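Home Projects Courses Students Contact

Sorting Glass Waste in the Teaching Laboratory
Nahuel Alarcón, Vovgate
Reading time: 2 minutes

In our laboratory the small glass ampoules were mixed with other waste for a long time. My project in April studied a simple sorting method with plastic buckets of different colors. The rule was written on the wall: blue is for empty glass, red is for ampoules that still contain liquid.
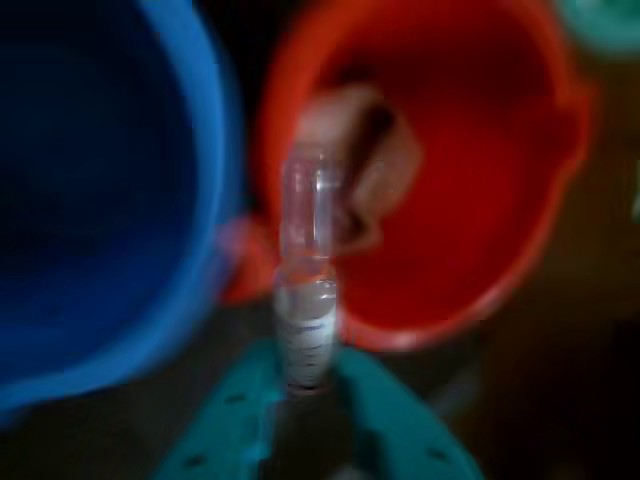 The difficult point is the liquid. It is clear and the glass is also clear, so a person in a hurry can make a mistake. I asked every student to hold the ampoule upright and look for the line of the liquid before choosing a bucket.

We sorted roughly 1,000 ampoules in 6 sessions. Most errors came on Thursday, when two groups shared one table. For the next stage I would like to try wider buckets and a bigger sign.

Contact | Copyright Vernbridge Student Projects | Back to top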